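Student Projects > Civil and Environmental > Year 3 Reports
14 shares | 3 comments

Surface Wear and Drainage on Unbound Footpaths: A Study of the Lunuvside Trail Network

Moataz Metwally, Sioned Mostyn, Anum Gilani
Project supervisor: Elis Sayce

Abstract

Unbound gravel is the most common surface on the Lunuvside trail network. It is cheap to lay and drains well when new, but its performance changes as the surface layer moves and the base compacts under use. This project measured infiltration rate, cross slope and surface particle size on five test sections, and compared the results with a year of maintenance records. Infiltration was lowest on the line of heaviest use in every section. Cross slope was a better predictor of repair visits than the age of the surface. A revised inspection method is proposed.

1. Introduction

The Lunuvside network has 3977 meters of gravel path, built in stages by the contractor Berklow and now maintained by the district. Most of it follows level ground between planted or self-seeded margins. Traffic is mainly on foot, with some bicycles and a light maintenance vehicle.

Complaints recorded by the district fall into two groups: standing water, and loose stone. These are often treated as separate faults with separate repairs. Standing water is dealt with by adding stone, and loose stone is dealt with by raking or rolling. The starting point of this project was a comment by Idris Skyrme, the district's path supervisor, that the same locations kept appearing on both lists. We set out to find whether one mechanism could account for both.

2. Background

An unbound path normally has three parts: a prepared subgrade, a base of graded crushed stone, and a thinner wearing layer of smaller stone. The base carries the load. The wearing layer gives a usable surface and lets water pass down or sideways. If the stone is well graded, with a range of sizes that includes fines, the particles lock together and the layer is firm but less permeable. If it is uniform, the layer drains quickly but the stones roll under load.

Water leaves the surface in two ways. Some infiltrates through the wearing layer into the base. The rest runs off to the side, provided that the path has a crown or a crossfall. When traffic concentrates on one line, stones are pushed outward, fines collect in the voids, and the line settles. The original crown flattens and may reverse. Runoff then moves along the path, carrying more fines with it.

Vegetation at the margins has a mixed effect. Roots hold the edge, but leaf litter and soil build up into a low lip that can keep water on the path.

3. Site and sections

Five sections were selected, each 20 meters long. Sections 1 and 2 are near the main entrance and have the highest use. Section 3 is on the oldest part of the network. Sections 4 and 5 are in the outer loop, where the wearing layer was renewed the summer before the study. All five are straight and have a longitudinal gradient below two percent, so that gradient could be left out of the comparison.

Each section was divided into three strips for sampling: left, center and right, facing away from the entrance. The strips were marked with string during testing and the string was removed afterward.

4. Method

4.1 Infiltration

Infiltration was measured with a single steel ring pressed into the surface and sealed at the outer edge with clay. A fixed volume of water was poured in and the time to disappearance of free water was recorded. The ring was wetted once before each timed run. Three runs were made per strip and the mean was used. Testing took place in July, between 9 a.m. and noon, with no test carried out within a day of rain.

4.2 Cross slope

Cross slope was taken with a straightedge and digital level at four stations per section. A positive value means a fall from the center toward the margin. Where the two halves of the path differed, both values were recorded.

4.3 Surface particle size

Samples of the wearing layer were lifted from a square template, dried overnight and sieved in the department laboratory. The sieve stack was a Dreketti set on loan from the materials group. The fraction passing the finest sieve was weighed and reported as fines.

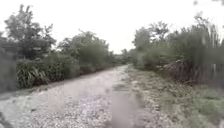

Strip boundaries were the largest source of disagreement during the pilot tests. Our first plan divided the width into equal thirds, which is simple to set out but takes no account of where the load falls. On a path with a darker, compacted strip down the middle and loose pale stone beside it, an equal division can put both surfaces into a single sample, and the mean then describes neither. We therefore set the boundaries by eye at the change in texture wherever such a change could be found, and used equal thirds elsewhere. The choice was recorded on the field sheet so that the two cases could be separated later. Anum Gilani and Sioned Mostyn marked the boundaries independently on Section 2 as a check, and their lines agreed closely enough that the same ring positions were used.

4.4 Maintenance records

The district supplied 197 entries covering one year. Each entry gives a location, a fault code and the action taken. Entries for signs, gates and litter were removed before analysis. Locations are given by marker post, so an entry could be matched to a section but not to a strip.

5. Results

5.1 Infiltration and fines

The center strip had the slowest infiltration in all five sections. The difference was largest in Sections 1 and 2 and smallest in Section 5. Left and right strips were similar to each other, except in Section 3, where the right strip was slow along its outer edge. A raised lip of soil was noted there.

Fines content followed the same order. Center strip samples contained more fine material than side samples, and the renewed sections contained less than the others. We can't say from these data how much of the fine material came from breakdown of the stone and how much was brought in on shoes and tires.

5.2 Cross slope

Sections 4 and 5 kept a positive fall on both sides. Section 1 was close to level. Sections 2 and 3 had reversed slopes at one or more stations, which means that water falling on the side strips would move toward the center.

5.3 Repair visits

Sections 2 and 3 had the most entries for both standing water and loose stone. Section 1 has heavier use than Section 3 but had fewer entries. Surface age alone would put Section 3 well ahead of Section 2, and the records don't show this.

6. Discussion

The results are consistent with a single mechanism. Concentrated traffic displaces stone to the sides and compacts what remains. The displaced stone is reported as loose, and the settled line holds water. Adding new stone to the low line restores the level for a time, but if the stone is uniform it is displaced again.

Reshaping before topping up would address the slope. Skyrme's crew tried this on a short length outside our sections using a Sandhu drag box, and it had no repeat entries in the remaining months of the record. One location is too little to base a conclusion on, and it wasn't tested by us.

The main limits of the work are the small number of sections and the single season. The ring method also overstates infiltration in loose stone, where water can escape sideways under the ring. This affects the side strips more than the center, so the true difference between strips is probably smaller than measured.

7. Recommendations

Inspection sheets should include a cross slope reading at each marker post. Standing water and loose stone at the same post should be logged as one fault. Marginal lips should be cut back before any stone is added. A repeat of the infiltration tests in winter would show whether the ranking of the sections holds when the subgrade is saturated.

Field sheets and sieve results are held by the department office and can be requested through Elis Sayce.

Filed under: Paths and Pavements, Drainage, Fieldwork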